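Washing new sheets before first use — do you bother?
Home & Laundry board

mapletoast
March 20, 2023
So I finally bought new bedding (two sets from Stilline, on sale, woohoo!) and my sister-in-law was horrified that I put one straight on the bed. I've never washed sheets first in my life. Am I gross?

dunmore_deb
Yes, sorry, a little bit! I wash everything first. The Stilline ones come out of the bag with that stiff chemical smell and it took 2 washes to get rid of it.

pillowfort9
Disagree. I've bought maybe 12 sets over the years and never had a rash or a weird smell or anything. Life's too short. My only rule is dark colors get washed — I ruined a nice white nightshirt that way.

quiltycat
I'm with Deb, but mostly for the shrinkage. Better to find out while you can still return it. I like prints myself, the busier the better, and they hide a lot.

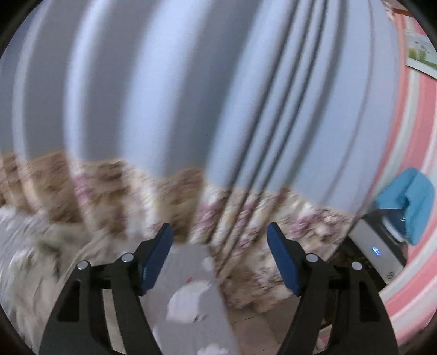
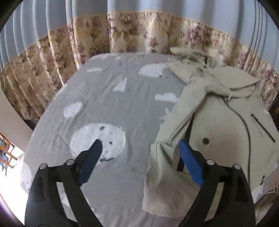
Flowers in the first one, polar bear on gray in the second.

mapletoast
Oh my gosh the bear!! OK, so do you wash prints cold?

quiltycat
Cold, inside out, half the soap. And skip the softener, it makes cotton feel waxy.

pillowfort9
Softener is fine. I've used it for 18 years and my towels are great.

dunmore_deb
Your towels don't absorb anything, you just don't know it lol

mapletoast
Fine, fine, the second set is in the washer now. The one on the bed stays where it is until the weekend.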